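Pantry Tips: Getting the Biscuit Shelf Under Control

If you only tidy one shelf this month, make it the biscuit shelf! It's the one everybody reaches into (usually with one hand, while holding a mug in the other), and it goes to pieces faster than any other spot in the kitchen. I did mine on Saturday after tea and I'm still opening the cupboard door just to have a look.

Start by taking everything out. Everything, even the crackers at the back. Put it all on the table or the bench where you can see the dates, and give the bare shelf a wipe with warm water and a drop of dish soap. Dry it properly before anything goes back, especially in the corners — cardboard soaks up damp and so do the biscuits inside it.

Now sort by how soon things need eating. Opened packets go in one group, sealed ones in another, and anything past its date gets a sniff and a hard decision. I had three half-finished packets of the same ginger snaps. They went into a freezer bag together and will be a cheesecake base before the month is out.

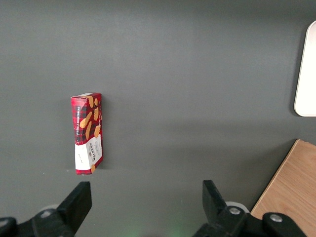

Boxes are where you can win back the most room. Most of us lay them flat and stack them, and then the one you want is always at the bottom of the pile. Try them on end, like books! A tall, narrow one like the Walkers vanilla shortbread takes up hardly any width once it's upright, and with the name printed sideways along the length you can turn the box to read it just as you would a spine. It does have a bit of a lean when it's standing by itself, so give slim boxes a neighbour on each side, or a bookend from the op shop. Mine sits between the oatcakes and a jar of rice and stays put beautifully.

Keep the colours working for you, too. A bright red tartan-style box is easy to find from across the room, so it can live towards the back, and the plain pale packets can have the front row where you'll notice them.

Once a box is open, what's inside matters more than the box. Fold the inner wrap over twice and clip it with a clothes peg, or move the lot to a tin with a tight lid. Soft biscuits and crisp ones need separate tins, or you'll end up with a whole batch of something in between. Shortbread that has lost its snap often comes good on a tray in a low oven for a few minutes — let it cool right down before you judge it.

Don't throw out the empty boxes straight away, either. Cut the top off a narrow one at an angle and it makes a very handy holder for stock cubes, gravy sachets or those little packets of yeast that slide down behind everything. Covered in leftover wrapping paper they look lovely, though I leave the nice ones as they are.

Anoma Sultana wrote in with one I've already pinched: pencil the date you opened it on the end flap. It takes 30 seconds, and you can rub it out if you're giving the box away for crafts.

Next time, spice jars, and what to do with four open bags of paprika.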